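Tabletop still tacky after oiling — ticket log, Rolevach table
July
Logged by Jana Oltmanns

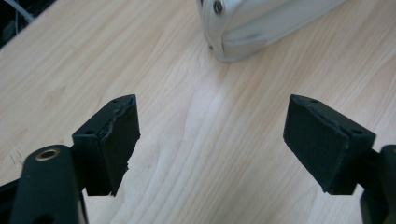 The Rolevach tabletop, with something silver-white further back.

Status: open, then closed, then open again at my request

Problem as first reported: the table was oiled with Doltbridge table oil, two coats, following the tin. The tin says ready for use the next morning. After a week it still grabbed at paper. Put a sheet down, leave it through lunch, and it came up with a small tearing noise. Bare forearms stuck too. No smell to speak of, and no colour change that I could swear to.

Savura sold us both the table and the oil, so the ticket went to Savura.

First reply, Theda Hagedorn, Savura support

Thank you for getting in touch. A tacky feel is nearly always down to too much oil left on the surface. Please wipe firmly with a dry cotton cloth and allow a further two days with the window open.

My reply

I'll wipe it, but I'd like it noted that I wiped off the excess both times, after the fifteen minutes the tin asks for. If the instructions produce a sticky table when followed, the instructions are the fault.

Two days on

Wiped as asked. The cloth picked up very little and dragged the whole way. Window open both days. I marked off a patch at the left-hand end with masking tape and left it unwiped so there would be something to compare against. Both areas felt the same to me. I asked someone from the next room to shut her eyes and tell me which was which, and she got it wrong.

So wiping made no difference, or none that two people could feel.

Theda Hagedorn

Thanks for testing so carefully. The next most likely cause is humidity. The oil cures slowly in damp rooms. Do you know the reading in the room? Anything over 60 per cent can hold it back.

My reply

55 per cent, on a meter that agrees with a second meter. It has not gone above that since I started writing it down. I am a bit doubtful about humidity as an answer anyway. It gets offered for doors, drawers, glue, paint and now this, and it has the advantage of being hard to argue with in this country.

What was on the table before the oil? It came from you "pre-finished, may be refreshed with oil". Pre-finished with what? If it is a lacquer, the oil can't get in and will sit on the top. I asked this in the shop and was told it was "natural".

Theda Hagedorn

I've checked the product sheet and it says the Rolevach top has a natural hardwax finish, which can be oiled. I would suggest our surface cleaner, diluted, followed by a fresh thin coat of oil.

My reply

I'm not putting a third coat of the thing that won't dry on top of two coats that haven't. Please could someone ask the people who make the tops.

Test 1: drop of water on the underside, where no oil had been put. It stood up in a bead and was still a bead after 29 minutes, when I got bored and wiped it away. No mark. That doesn't prove lacquer. A good wax would bead as well. It does make me wonder how much oil was ever going to soak in.

Test 2: white spirit on a rag, rubbed on a patch of the oiled top the size of my palm. The rag went yellowish. Once it had dried, that patch was smooth and did not grab paper. First thing in this whole log that has changed anything.

Test 3: the same on the underside, to see whether the factory finish came away. Nothing on the rag. My reading is that a wax would have left at least a smear. I am not a finisher and would happily be told otherwise by one.

All three sent to Theda.

Theda Hagedorn

I've passed your tests to Kanagaratnam, the workshop that makes the tops for us. Their answer, which I'll paste as it came:

"Tops in this batch have a thin clear lacquer. We changed over from wax in spring. Lacquer should not be oiled, oil will stay on the surface. Take off with white spirit, several clean rags, do not sand through. If dull afterwards, very light rub with 400 paper, along the grain, by hand."

I'm sorry about this. The sheet I was working from had not been updated. I'll mark the ticket as solved.

My reply

Please unmark it. We know why it's sticky, and the table is still sticky.

Saturday, clean-off

Did the whole top with the windows open and gloves on. Worked in strips from one end, changing the rag whenever it started to smear. Folded rags were hung outside over the railing to dry, flat and apart — oily rags in a heap can heat up by themselves, and that is one warning on the tin I do believe. It took 6 rags and most of the morning.

The front edge needed doing twice. Oil had gathered along the underside of the lip and gone like chewing gum. A wooden lolly stick shifted it without marking anything. I left the 400 paper in its packet. The top has a slight unevenness to the shine if you crouch and look towards the window, and I would sooner live with that than find out how thin "thin" is.

Paper test, same evening: a sheet left down for two hours lifted freely. Repeated with a mug on top of it. Lifted freely again.

Theda Hagedorn

So glad to hear it. We'll refund the oil. The label and the web page for the table will be corrected so they no longer recommend oiling.

My reply

Refund received, thank you. The web page still says "may be refreshed with oil" as I type this. Please leave the ticket open until it doesn't, as other people must be buying the same top and the same tin together — your own checkout suggests the pair.

For anyone else searching for this: try the drop of water underneath before you open the tin. If it sits there, ask the maker what the finish is and get the answer in writing. Wiping harder and waiting longer did nothing for ours.

Last entry

Web page changed. The checkout still offers the oil with the table. Theda says that is a different department and has given me a new ticket for it.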